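Minutes of the residents' association meeting, Wadel House, March

Started 7:05 p.m. in the shared kitchen on the ground floor. Achilleas Galanis in the chair. 14 present, 2 apologies received. Minutes of the last meeting were read and accepted with one correction: the bike rack quote came from Urmont, and the earlier minutes had left the name out.

## 1. Matters arising

The bike rack has been ordered. Urmont will fit it to the wall by the side door. The chair will let everyone know the day before so that the bikes can be moved.

The tap in the laundry room still drips. The plumber came, changed the washer and left, and it dripped again the next morning. A second visit has been requested at no charge.

## 2. The kitchen counter

This item took up most of the evening. At the last meeting it was agreed to stop leaving small things all over the counter and to use baskets. Brown and yellow baskets are now in use on the counter in front of the curtain.

The rule as it stands: yellow is for small things that belong to the kitchen and are staying. Brown is for things left behind by residents, to be claimed. A thing goes into the brown basket only if it has been on the counter overnight.

The chair reported that the counter has been much easier to wipe down. Several residents agreed. One said she had lost a jar lid under the old system and had never seen it again, and asked that lids be kept with their jars. Agreed.

It was asked whether the baskets should be lined with a cloth, as crumbs can collect in a woven bottom. The feeling was that a cloth would be one more thing to wash. The baskets will be shaken out over the sink when the counter is cleaned.
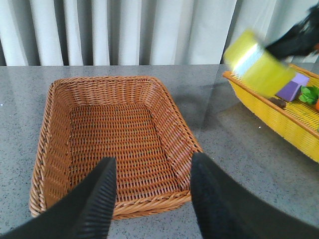 ## 3. What goes in which basket

There was some confusion in the first weeks. Batteries, keys and a library card had all gone into yellow. The following was agreed and will be typed up and put inside the cupboard door:

- Yellow: small kitchen items in daily use. No knives and nothing with an open top.
- Brown: anything unclaimed, apart from food.
- Food left out overnight goes in the fridge with a note on it, or in the trash if it is past saving.
- Post and keys go to the shelf in the hall and stay out of both baskets.
- Anything too big for a basket goes back to the person's door.

The brown basket will be emptied on the first of each month. Items not claimed by then go to the Trenisura thrift store, which has said it will take small household goods if they are clean. A resident asked for two months instead of one, for people who travel. Put to a show of hands and not carried. People who will be away can ask a neighbor to check the basket for them.

It was also agreed that the two baskets should stand well apart, brown on the left and yellow on the right, with clear counter between them. When they were pushed together things got dropped into the wrong one. The space between them is to be kept free for setting down a pan or a bag of shopping.
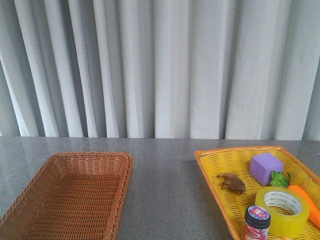
Triantafyllou asked whether the baskets could live on the window side of the room instead, as that stretch of counter is the best place to roll out dough. The chair said the window side has the kettle and the toaster and there is no room left. After some talk it was agreed that anyone who needs the full counter may lift the baskets onto the chairs, as long as they go back when the baking is done.

## 4. The curtain

The curtain behind the counter was discussed. Some would like a blind, which would be easier to keep clean next to a work surface. Others like the curtain and see no reason to spend the money. A blind of the right width was priced at $144, fitting not included.

It was decided to keep the curtain for now and wash it twice a year. The chair will take it down for the first wash before the end of the month and will need one other person to help hang it again. The question of the blind can come back in the fall if anyone still wants it.

## 5. Cleaning turns

The rota is on the fridge. Whoever has the kitchen turn does the floor, the sink and the counter, and lifts both baskets to wipe underneath. The bottoms pick up grit, and grit drags on the counter when they are slid instead of lifted. 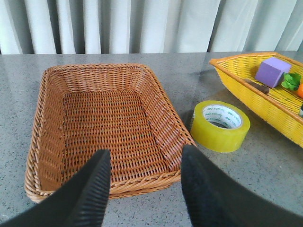
The turn also covers a quick look over the basket rims for loose strands. A loose end should be tucked back in – please do not cut it, as the weave starts to open from there. If a basket does go, the chair will look for another of the same size and color so that the list on the cupboard door still makes sense.

Two flats have swapped turns, and the rota has been changed in pencil. The chair asked that swaps be written down by the people making them.

## 6. Any other business

The light over the back step is out. A new bulb is in the hall drawer and will be put in this week.

The sponge under the sink is for floors only. It will be marked.

Closed at 8:20 p.m. Next meeting in the same room, same time, notice to go up in the hall.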